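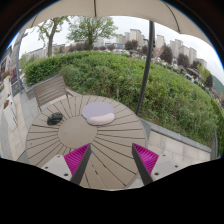
I've had the Pundberg hand-held gripper kit for 11 weeks now, which is long enough to have built it, taken it apart, sworn at it and built it again, so I reckon I can give it a fair write-up. I bought it to go with the little arm I've been putting together in our shared workshop, the idea being that you squeeze the gripper yourself, record what you did, and let the arm have a go at copying you later. The magenta ribbed pads are the best bit of the whole thing. I've been practising outdoors with a mouse and a lavender mouse pad on the slatted table, under the umbrella, and a table with gaps between the boards is a tougher test than my nice flat bench at home!

The kit cost me 231 pounds plus postage. For that you get the two fingers, the base plates, the rails, a bag of screws and a handle. No camera, so budget for that as well. The instructions are one folded sheet with drawings so tiny I ended up photographing them and zooming in on my phone (I'm not proud). Step four shows the left rail going on before the plate. Don't do it that way round. You can't get a driver in afterwards and you'll be undoing the lot, as I did, on a Sunday evening with my tea going cold.

Once it's together the action is lovely. The fingers close evenly, the squeeze is light, and the whole lot weighs 578 grams on my kitchen scales with my own camera and bracket on. That sounds like nothing until you've done 54 goes at the same pick-up, and then your wrist knows all about it. I've wrapped the handle in old bike tape, which helped.

Grumbles, then. The screws are soft – I chewed up two heads on the first evening – and the spares bag from Hekthorpe is a better buy than Pundberg's own. There's also a bit of wobble in the handle that no amount of tightening gets rid of. Asanka Bhattacharjee, who has the bench next to mine, cut me a thin shim out of a yoghurt pot lid and it's been much better ever since, so do try that before you send yours back.

I did borrow the Osagie version for a week to compare. Nicer case, proper printed manual, but the pads are smooth and I kept dropping pens. If you mostly want to pick up soft things you might get on with it better than me.

Four stars from me. I'd buy it again, and I'm already eyeing up the longer fingers for when the arm's second joint is sorted.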